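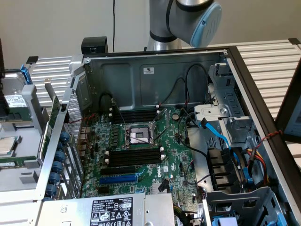
Joris Kuipers asked at the last review whether we couldn't just shred the lot and be done, and he asked it again in April, in writing, with the budget line attached. It's a fair question, and most of this report is an attempt to answer it.

Esier Refurbishment, progress report to the Flevach Fund
Second reporting period

Where we stand

The grant covers the teardown and sorting of 3,245 retired desktop and workstation machines from the Ciltel offices. By the close of the period we had opened 2,093 of them. The plan had us a little further along. The plan was written before we met the workstations.

The office desktops go quickly. The Dell towers are another matter: two banks of memory slots, one on each side of the processor socket, and cables that wander along the back wall of the case before dropping to the board. We now lay every tower on its side, open side up, and take the processor out while the board is still in the case. The retention lever stays raised afterward so the next person at the bench can see that the socket is empty. Before we agreed on that, several sockets were checked three times by three people, all of whom wrote it down.

What we got out

Memory remains the best return. Sticks are pulled, tested and bagged by size. Processors go into trays. Coin cells come out last and go into their own bin, after an early period in which they went into everybody's pockets.

We have rejected 181 boards for bent socket pins. I would love to blame Ciltel for all of them. The log suggests a fair number happened on our side of the door, mostly in the first weeks, and the new order of work has slowed the losses considerably.

Empty cases with sound sheet metal are stacked for Mishra, who take them for rebuilds. Mishra would like them without dust. We would like that too.

Money

Spending is inside the budget except for storage. We rented extra racking for 60 days and will need it again. Trays and bags came in under estimate and cover part of the difference.

On shredding

Shredding would be faster and we would have finished by now. We would also have nothing to give the schools on the waiting list, and the fund's name is on that list. If the remaining towers prove as slow as the last batch, I'd suggest sending the worst of the damaged ones for scrap and keeping the benches for the rest. A decision on this before the next delivery would help.

Next period

Finish the towers, then the small desktops still on pallets. Retest the memory that failed once. Find the second box of case screws, which was definitely here in April.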